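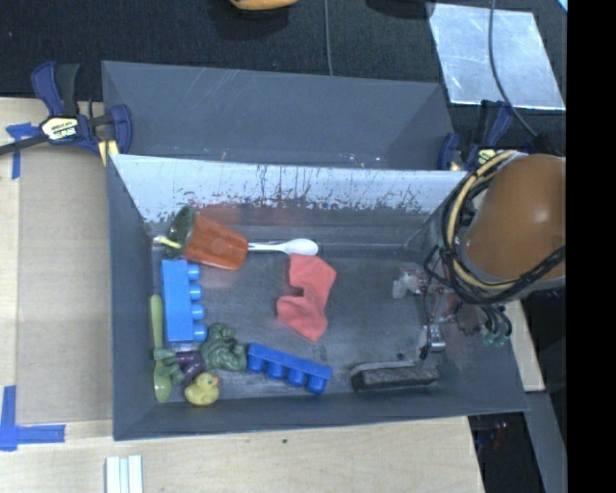

Spring Centerpieces Now Open for Order

The Clendness workshop has started taking orders for spring table centerpieces. Each one is made to order with tulips, waxflower and fresh eucalyptus, set in a low ceramic bowl. There are two sizes. The small one suits a side table or desk, and the large one seats comfortably on a dining table for up to four.

Our eucalyptus comes from the Illach growers again this year. The tulips are cut at Ruldale and reach us the next morning, still in tight bud. Expect them to open a day or two after delivery. Keep the bowl out of direct sun and top up the water every other day.

Orders over $60 ship free. Gift cards can be added at checkout with your own message, and we leave the price off the packing slip when the delivery address is different from yours.

The Doucet amaryllis kits are sold out until fall. If you ordered one and it has not bloomed yet, move it to a brighter window and water lightly. Late bulbs often flower in April.

Customers with a standing monthly order will get a centerpiece in place of the usual bouquet unless they tell us otherwise. Changes can be made on your account page up to two days before shipping.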